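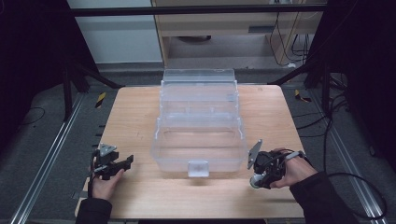 The Great Button Sort

20 November 2020

My grandmother kept her buttons in a cookie tin, and when she died the tin came to me, mostly because I was the one who asked. I was hoping for the cookies, a little. What I got was something like 1,000 buttons, a broken zipper pull, and a thimble that fits none of my fingers.

For years I did what everybody does with a button tin. I stuck it on a high shelf, took it down when a shirt needed help, dug through it for twenty minutes, and then sewed on a button that almost matched. My husband has a gray work shirt with four different grays on it. He says he likes it that way (he's a kind man).

Then came April, and being home all the time, and I finally dumped the whole tin out on a bedsheet on the floor.

If you've never done this, I recommend it! Buttons make a wonderful noise when they all go at once, like rain on a car roof. The dog left the room. I sat there until my legs went numb, just pushing them around and picking out the ones I knew. The big green ones came off a winter coat I remember holding onto at the bus stop. The little white ducks were from a cardigan of mine that I refused to take off for most of kindergarten.

I started sorting by color, which seemed smart for an hour or so. The trouble is that most old buttons are a sort of tea color, and my tea-colored pile was soon bigger than all the others put together. Next I tried size. Better, but then the ducks got split up from the one slightly bigger duck that went at the collar, and I couldn't stand it.

In the end I went by number of holes first and size second, with the sets kept together on loops of thread. Two holes, four holes, shanks (those are the ones with the little loop on the back). There was also one button with 3 holes, and I still can't tell you what it came from.

Somewhere in there I found out that other people do this for fun. There's a button club out in Milen that used to meet at the library and now trades by mail, and I joined it on a whim. For my first swap I sent off a packet of plain shirt buttons and got back a card of dark red glass ones stamped "Fahy" on the paper, never sewn to anything. A woman in the club thinks Fahy was a dry goods store. Another woman is sure it was a dressmaker, and the letters on the subject have become rather pointed.

I've been mending more too, now that I can find things. The coat I'd given up on has all its buttons again. The gray work shirt has been offered a full matching set and its owner has turned it down twice.

The tin itself is back on the shelf with the thimble in it. I count 102 buttons on the loop of smallest shirt whites alone, so if you're short one, write to me care of the magazine and tell me how many holes.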